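Griddale Community Boards > Food and Drink > Entertaining

Lemonade for a street party – slice ahead or not?

jas_golob
Posted 2023-09-07
We've got the Olton Road get-together coming up in September and I've put my hand up for the cold drinks table. The plan is cordial and soda water with lemon and lime, 36 people, mostly families. Last year the fruit was sliced the night before and it was dry round the rims and tasted of fridge. Should I slice on the spot this time, or is there a way to do it ahead that works?
Jasmina

mabaso_hill
Slice on the day, an hour before, and stack the slices instead of spreading them out. Only the top one dries out. Damp cloth over the lot if it's hot.

EmilM
I disagree with doing it an hour before. Do it at the table. Once the lemon is cut you lose the smell, and half the point of a lemon drink is the smell. I cut one lemon at a time and start the next when the stack gets low.

The layout matters more than the timing anyway. Board in the middle where you can reach it, ice and cups on one side, whole fruit in a tray next to them so it doesn't roll.

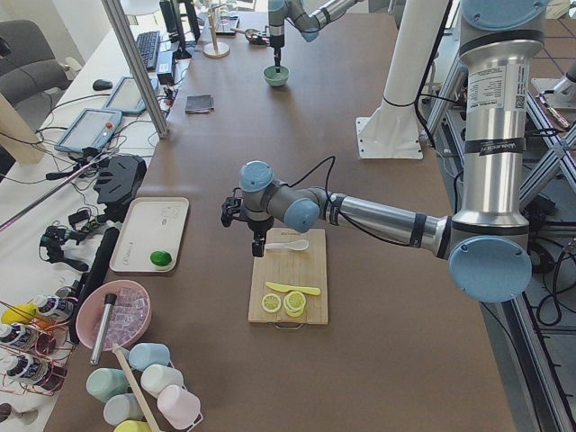 I use a plastic knife if there are kids about. It's slower and you do have to saw a bit, but it gets through a lemon if the lemon isn't too hard. Keep the ice in a bowl small enough to swap over, and have the next lot waiting in the esky.

tracker3320
A plastic knife on a lemon is a waste of time. You end up squashing it and the juice goes all over the board. Use a small serrated knife and keep it on the adult side of the table.

EmilM
Depends on the knife. The ones with teeth are fine. I wouldn't try it on limes, the skin is too tight.

jas_golob
Thanks all. I do like the idea of the kids helping, so maybe plastic for the lemons and I'll do the limes at home. What about cups? I was going to buy disposable but the coloured plastic ones can be washed and I've already got a few sets.

mabaso_hill
Washable, and a rack if you have one. Otherwise they get stacked wet and stick together. Different colours help as well, the little ones remember which is theirs. Mostly.

tracker3320
For 36 people you'll be washing all afternoon. Get disposables for the adults at least.

grumarura_gal
We did washable cups at the Grumarura fete and it was no trouble. One tub of soapy water, one of clean, and people rinsed their own. Go for 3 bags of ice though. We ran out by two o'clock and warm cordial is pretty grim.

EmilM
Agree on the ice. And a long wooden stirrer for the jug – teaspoons don't reach the bottom, and that's where all the cordial sits. I put in 500 ml of cordial per big jug and let people top up with soda.

jas_golob
That's stronger than I'd make it, but I'll try one jug your way and one weaker. Will borrow a second tub for the rinsing.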